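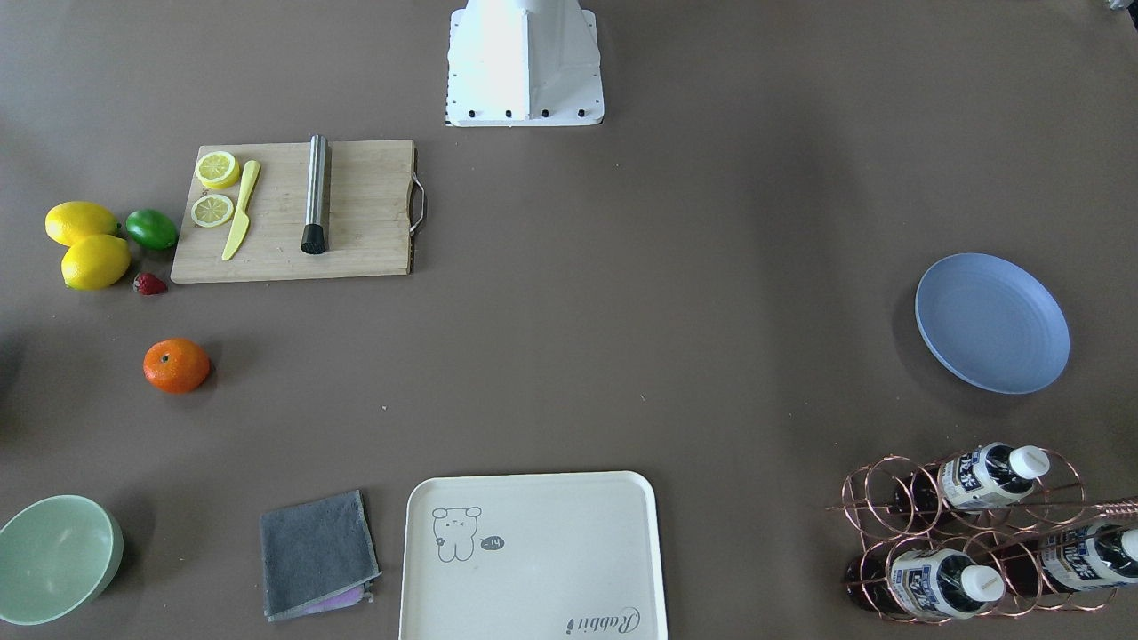
Drinks station at Kurian, arm base at the back of the table, with the lemons, board and bottle rack set out.

Posarport Bar Prep – data card

Posarport holds 252 episodes of drinks-station work, packaged by Hadonance. The pitch that came with it was that an arm would take over prep and leave staff free for guests. We use the data, and we don't think it shows that.

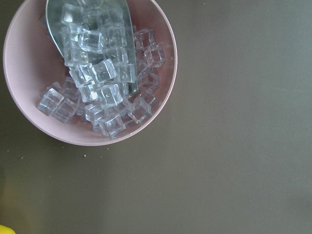 Scooping is the task most often quoted in sales material. It is also the one the bar staff minded least. What they complained about was late deliveries, sticky floors and closing alone, and none of those is in the task list.

Labels: 10 task types, 888 segments. Grasp labels were checked by hand. Times were not, so please don't use them to work out labor savings.
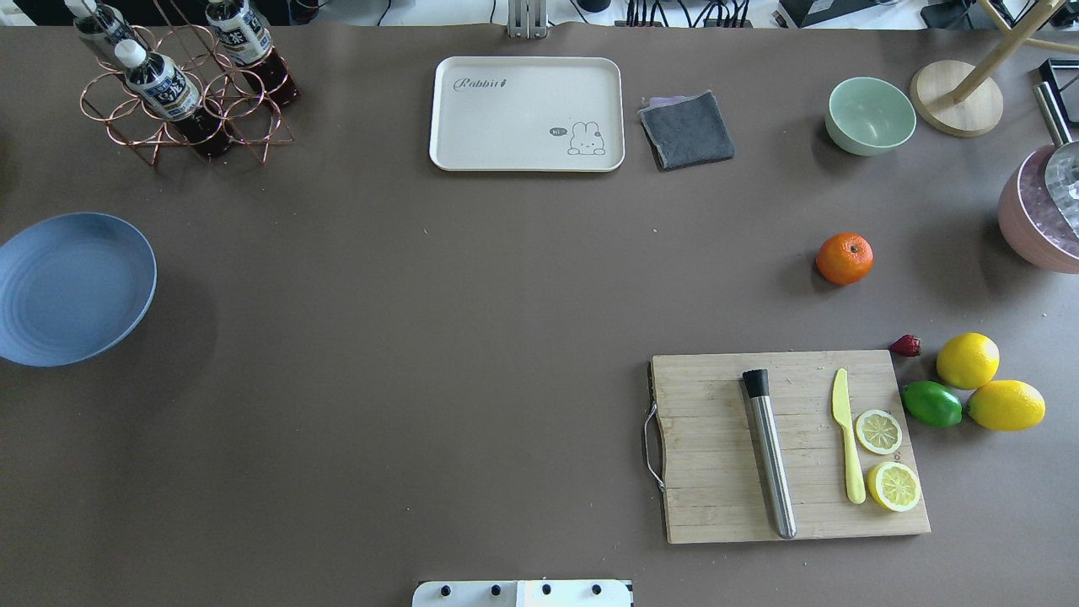

Setup time is missing too. Somebody has to lay out the fruit, the cloth and the dishes before a run, and that work stays with the same people on the same wage – it just stops being called prep. Gikier, the scheduling tool, logs it as idle.

Known gaps: no rush hour, no guests, no second person reaching across the table. A policy trained on 200 episodes and tested on the rest has seen one kind of working day.

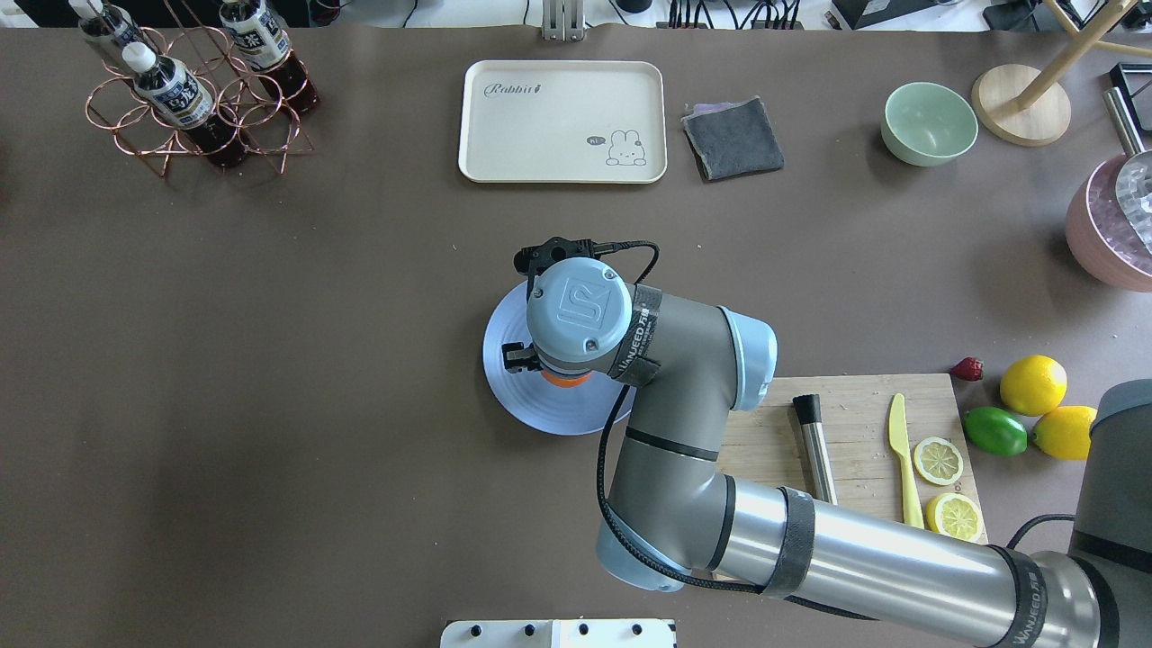
Arm over the plate, orange item partly hidden below the wrist.

Staff comments are in notes.txt. Read them before the metrics.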